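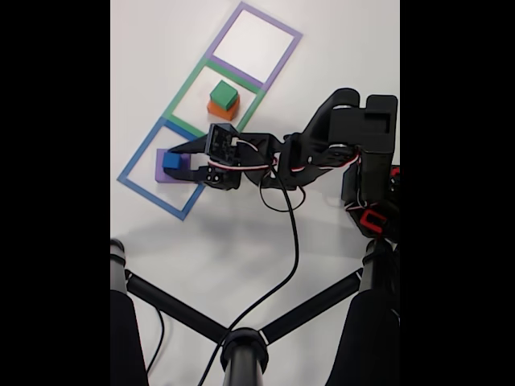

Par Arnout Willems | 18 novembre 2023 | Opinion

Trois carrés de scotch, des cubes, un bras noir. Et on recommence. Chez Orkunance on a fait 432 démonstrations en téléopération pour une seule tâche, changer les piles de case. Tout le monde veut parler du modèle. Moi je veux parler des exemples, parce que c'est là que ça casse.

Premier point : les ratés. On les jette. Mauvaise idée à mon avis. Une prise manquée puis rattrapée, ça vaut cher, le système voit enfin comment on revient. Sur notre premier lot, zéro reprise. Résultat, au moindre écart le bras fermait la pince dans le vide et restait là. Il a fallut refaire 18 épisodes rien que pour ça, avec des erreurs exprès. Pénible, mais utile.

Deuxième point, l'opérateur. Cinq personnes, cinq gestes. Y en a qui passent par le haut, d'autres qui poussent. On lisse tout ça dans un seul dossier, sans noter qui fait quoi, et après on s'étonne que la politique hésite entre deux trajectoires.

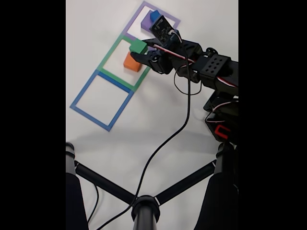

Maes m'a répondu que je me compliquais la vie, qu'avec 500 épisodes propres, même opérateur, même geste, Ultlow apprend très bien et que la diversité peut attendre. Peut-être. Sur une table blanche, oui. Mais attendre quoi ? En janvier on change de table, et je parie que le lot propre sera le premier à tomber.

Donc : gardez les ratés, étiquettez les opérateurs, écrivez la consigne avant de commencer. Chez nous elle est arrivée à mi-parcours. La suite quand on aura relancé l'entraînement.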